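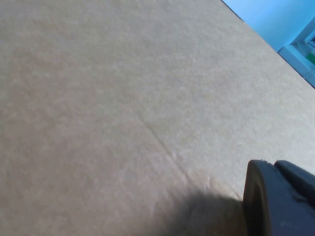

Davness Community College Students Advance to Regional Robotics Final

DAVNESS — A team of first- and second-year students from the Applied Automation Program at Davness Community College has earned a place in the final round of the Gostlow Student Robotics Challenge, the college announced in March. The final will be held at the Gostlow Exhibition Hall in April and will bring together teams from two-year colleges and technical high schools across the region.

The challenge asks each team to program a robot arm to handle ordinary packing materials without human help during the run. Cardboard is the main subject of this year's contest. Teams must locate a box, find the line where its flaps meet or fold, and move the box to a marked area. Points are taken away for crushed corners, dropped items and any contact with the table outside the work zone. Each run is limited to 10 minutes, and the highest possible score is 100.

The Davness team built its entry around a small camera carried near the gripper, so that the arm can look closely at a surface as it approaches. Students wrote their own software to pick out fold lines on plain board and collected practice pictures over the fall and winter terms. The team's full set now holds 1082 labeled pictures, all sorted and checked by the students themselves.

"Plain board is difficult for a camera. It is nearly one color, and a crease can look very much like a shadow," said Jin-sol Ra, team captain and a second-year student. "We spent most of November on that one problem. The first version of our program stopped at every shadow the arm made."

Ra leads the vision group. Yogesh Rastogi, a first-year student, is responsible for arm movement and for the contact rules that slow the gripper near a surface. Umesh Dixit designed the finger pads, which have been through several changes of shape, and keeps the team's parts log as required under the challenge rules.

The project is part of the Automation Laboratory course, a two-term sequence offered to students who have completed Introduction to Programming and Shop Safety. Enrolled students receive course credit for their work on the entry. Those who join through the Robotics Club take part outside class hours and may apply to have the work counted toward the independent study requirement.

"The course is built on practice," said Archana Kushwaha, who teaches the laboratory sequence and serves as faculty adviser to the team. "Students plan a test, run it, write down what happened and come back the next afternoon. I have been very pleased with the quality of their notes this year, and the judges at the qualifying round made a point of asking to see them."

At the qualifying round, held at Drostwood Technical High School, the Davness team placed second in the box-handling event and received a separate award for written documentation. The host school's team placed first and will also compete in the final.

Support for the entry was provided by Nigam Packaging, which donated 300 flat cartons in several sizes and opened its packing line to the class for a half-day visit in the fall term. The college supplied the arm, the computers and the laboratory space.

"Our employees enjoyed meeting these students, and their questions were good ones," said Naveen Bajpai, operations manager at Nigam Packaging. "They wanted to know how cartons fail, where they bend first and what our own people look for when they pick one up. We intend to continue the arrangement next year."

Before the final, the team will hold an open practice session in the Automation Laboratory, beginning at 4 p.m. Members of the public are welcome to watch from the viewing area. Visitors under 14 must be accompanied by an adult, and closed-toe shoes are required past the yellow line. Parking is free in the east lot after 3 p.m. The date will be posted on the program's page and at the laboratory door.

Applications for next year's Automation Laboratory course open in May. No earlier experience with robots is required beyond the two introductory courses. High school students in the Davness and Drostwood districts may enroll through the dual credit office with the approval of a school counselor.

About the Applied Automation Program

The Applied Automation Program at Davness Community College offers a two-year degree and a one-year certificate in machine operation, control systems and industrial programming. Day and evening sections are available.

Media inquiries may be directed to the Office of College Communications, Davness Community College.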